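**Vorratsecke, Teil 3: Dosen, Deckel und das Elend mit den Gummiringen**

Kurz und schnell diesmal, ich sitze zwischen zwei Terminen und der Newsletter muss heute noch raus. Letztes Mal ging es um Mehl und Zucker, danach kamen so viele Mails zum Thema Deckel, dass ich das vorziehe. Gewürze also erst in der nächsten Ausgabe. Sorry an alle, die darauf warten.

Also. Deckel.

Habe am Wochenende die ganze Vorratsecke ausgeräumt. Alles raus, Regal gewischt, alles auf den Tisch. Ergebnis: 11 durchsichtige Behälter und 8 Deckel. Wo die anderen drei sind — keine Ahnung. Einer war vermutlich beim Umzug nach Kestville schon weg. Die deckellosen Behälter sind jetzt im Bad gelandet, Wattepads, Haargummis, solche Sachen. Geht prima.

Was ich beim Sortieren gelernt habe: Deckel und Behälter immer zusammen lagern. Klingt banal, habe ich jahrelang anders gemacht. Deckel in die Schublade, Behälter ins Regal, schön gestapelt, sah toll aus. Und dann steht man mit einem Kilo Linsen da und probiert einen Deckel nach dem anderen. Jetzt kommt jeder leere Behälter mit locker aufgelegtem Deckel ins Fach. Braucht mehr Platz, ja. Ist mir egal. Locker auflegen ist übrigens wichtig, fest verschlossen und leer riecht nach zwei Monaten muffig.

Dann die Frage aus den Mails, die am häufigsten kam: Welche Deckelform? Ich bin inzwischen ganz klar bei denen mit Stufe, also breiter Rand unten und schmalerer Aufsatz obendrauf. Mit etwas zum Anfassen dran, eine Lasche oder ein kleiner Bügel. Glatte Deckel ohne alles kriege ich mit feuchten Händen nicht auf, und beim Kochen habe ich immer feuchte Hände.
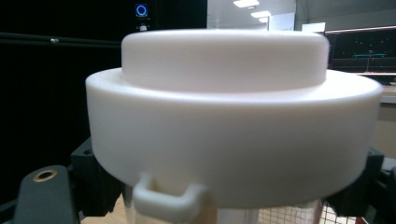

Nachteil der Stufenform: man muss sie putzen. In der Kante zwischen Rand und Aufsatz sammelt sich alles. Mehlstaub vor allem, und wenn es in der Küche dampft, wird daraus so eine graue Paste. Ich nehme eine alte Zahnbürste und Spülmittel, einmal rundherum, abspülen, fertig. Den Bügel auch von innen, da vergisst man es gern. Weißer Kunststoff verzeiht sonst viel, aber Kurkuma und Tomate nicht. Gegen die gelben Flecken hilft bei mir Natronpaste über Nacht, und danach ein paar Stunden am Fenster in der Sonne. Wird nicht wie neu, aber deutlich besser. Im Winter dauert das mit der Sonne natürlich ewig, im Dezember lasse ich es ganz.

Bitte nicht mit Scheuermilch rangehen! Hab ich gemacht. Der Kunststoff wird stumpf und nimmt danach noch schneller Farbe an.

Gummiringe, falls der Deckel welche hat: rausnehmen. Wirklich jedes Mal, wenn der Behälter leer ist. Mit dem Stiel eines Teelöffels aushebeln, kein Messer, sonst ist der Ring hin. Getrennt waschen und flach auf einem Tuch trocknen lassen, und zwar richtig trocken, bevor er wieder reinkommt. Bei zwei von meinen war Schimmel unter dem Ring, von außen nicht zu sehen. Beide weggeworfen. Die Ringe, nicht die Deckel. Ersatz gibt es bei Plomum einzeln, Durchmesser vorher messen, und zwar die Rille und nicht den alten Ring, der ist meistens ausgeleiert. Habe natürlich erst mal falsch bestellt.

Spülmaschine: oberer Korb, ja. Unten werden mir die Deckel zu heiß, einer hat sich verzogen und wackelt seitdem. Den benutze ich noch für Nudeln, denen ist es egal. Durchsichtige Behälter spüle ich inzwischen von Hand, die werden in der Maschine bei uns mit der Zeit milchig. Unser Wasser ist aber auch furchtbar hart.

Beschriften — da gab es ja fast Streit nach der letzten Ausgabe. Mein Stand heute: auf den Behälter und nie auf den Deckel. Deckel werden vertauscht, immer. Kreppband und Filzstift reicht völlig, Inhalt und Datum vom Einfüllen. Die hübschen Etiketten von Gilbert habe ich auch getestet, kleben gut, gehen aber so schlecht wieder ab, dass auf meinem Reisbehälter jetzt für immer Grieß steht.

Noch schnell: der Tauschtisch in Zosham läuft wieder, einzelne Deckel und einzelne Behälter ausdrücklich erwünscht. Bitte sauber und trocken mitbringen und den Durchmeser mit Krepp draufschreiben, sonst wird das wieder so ein Gewühle wie beim letzten Mal. Ich bringe meinen verzogenen nicht mit, versprochen.

Nächste Ausgabe dann wirklich Gewürze. Wer Fotos vom eigenen Gewürzfach hat, gerne her damit, auch und gerade die chaotischen. Einfach auf diese Mail antworten.

So, muss los, Nudeln kochen über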